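Ticket 371: Demo cell, open day run-through
Opened by: Lina Bataineh
Assigned to: Siebe Dijkstra
Priority: High (was Low until Sfeir confirmed they were coming)
Status: Closed, with reservations

Lina Bataineh
The takeaway coffee demo stopped three times in the run-through. Each time the arms reached the two-handed part, thought about it, and quit with "grasp disagreement." I didn't know they could disagree. Visitors arrive Mar 25, 2025, and the signs are already printed.

Siebe Dijkstra
Which script? Trirka has the June version and the new one, and somebody gave them the same name.

Lina Bataineh
The one with the same name.

Siebe Dijkstra
Found it. The cell was loading the June version, where the left arm lets go as soon as the right arm reports contact. Contact included brushing the lid. Switched to the new one and raised the overlap on the handover to 30 ticks. Please retest with the full table, props and all. It always works on a bare table, and visitors don't come to see a bare table.

Wian Potgieter
Retested. Full café dressing, including the honey, which no step in the script touches and which marketing will not give up. Ran it 8 times, paused one run at the cup so Siebe could see the finger positions. 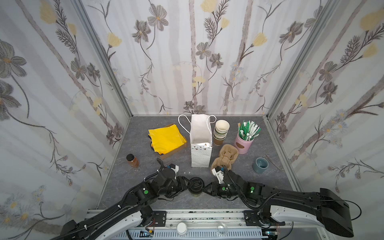

Paused at the cup step, both grippers in, right arm over the front carrier.

Siebe Dijkstra
Finger positions are fine. Leave the carriers where they are now and put tape marks under them. If anyone tidies up before the visit, we start again.

Kheri Gachanja
I tidied up before the visit. Sorry. Put everything back from Wian's picture and moved the scissors out of reach.

Walid Daher
Update from the day. The Sfeir group watched two clean runs. On the third, a gentleman from Pimance asked what happens if you press the red button, and pressed it. It stops, as documented. The restart took 200 seconds, during which I talked about Teltance's history at greater length than it deserves. They asked for a second visit.

Siebe Dijkstra
Closing. Root cause: two scripts, one name. I've renamed the old one. Reservation: the restart is too slow for an audience, so I'm opening a separate ticket for that and assigning it to Wian.

Wian Potgieter
Saw that.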